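Friday Is Towel Day: An Evening With Theano Vrettos

Theano Vrettos starts talking about laundry before I have my coat off. She has been running the shared laundry room at the Larnley building for two years, and she loves it in the way other people love a garden or a boat.

"People think it's a chore," she says, pouring tea into a glass that has clearly been through a few moves. "It's my favorite part of the week! You put in a heavy, sad pile and you take out something you want to put your face in."

The Larnley has 182 apartments and one laundry room, down a half flight of steps behind the mail room. Before Theano took it over it was, by her own account, a place where socks went to die. The old dryers ran on coins and moods. A full load of towels could take most of an evening, and you'd still be hanging the thick ones over the bathroom door.

She grew up in a house with no dryer at all. Her mother hung everything on a line across the courtyard and could tell by the smell of the air whether to bring it in. "I still do that," Theano says. "I open the door and I sniff. My neighbor Samer laughs at me, but he does it too now. I've caught him."

Samer Tarawneh, it should be said, denies this. He comes in halfway through our tea to borrow a mesh bag and stays for half an hour.

"I do check," he says after a while. "I check with my hand. That's different."

The two of them have strong opinions, and they don't always match. Samer shakes out every single piece before it goes in. Theano shakes out sheets and jeans and leaves the rest alone. Samer likes a small load on high. Theano goes lower and longer, especially for anything with elastic in it. They do agree about overfilling.

"Half the drum," says Theano. "Maybe a bit more if it's all T-shirts. The air has to go somewhere! If you have to push the door shut with your knee, you have two loads."

"Three," says Samer.

We go down to see the room. It's warmer than the hall and smells faintly of soap, and Theano walks in like she's showing me a new kitchen. She opens dryer number one and starts pointing at things right away.
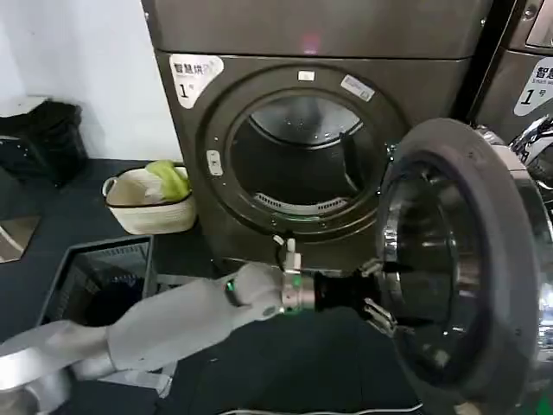 A gray front-loader with its door open and the steel drum showing, woven basket ready on the left.

"Look at that drum," she says. "Put your hand in, feel how smooth it is. Nothing snags. I dried my grandmother's tablecloth in there, the one with the fringe, and I wasn't even nervous. Well, a little nervous."

She wipes the inside with a damp cloth once a week and goes around the door ring while she's at it, where the lint likes to collect. The filter gets cleaned after every load, and she is firm on this point. A note on the wall asks people to do it, written by Nour Abu Hammour from the fourth floor, who has the best handwriting in the building.

Then there are the baskets. Theano can't stand the tall plastic kind, where the thing you need is always at the bottom. She likes a low, soft one that sits right in front of the machine, so you can pull everything straight down into it.

"Nothing touches the floor," she says. "And you can see what you have. You carry it up and you fold on the bed while it's still warm. That's the whole trick, the warm part. Fold it warm and you hardly need an iron."

Her folding order goes towels, then sheets, then shirts, with socks last in front of the TV. She was a hotel housekeeper for 17 years, starting in 2000, and she can still do a fitted sheet in the time it takes me to find the corners. She shows me twice. I get it on the third try, more or less, and she claps.

Before I leave I ask what she's drying tonight.

"Towels," she says. "It's Friday! Come back in 30 minutes and smell them."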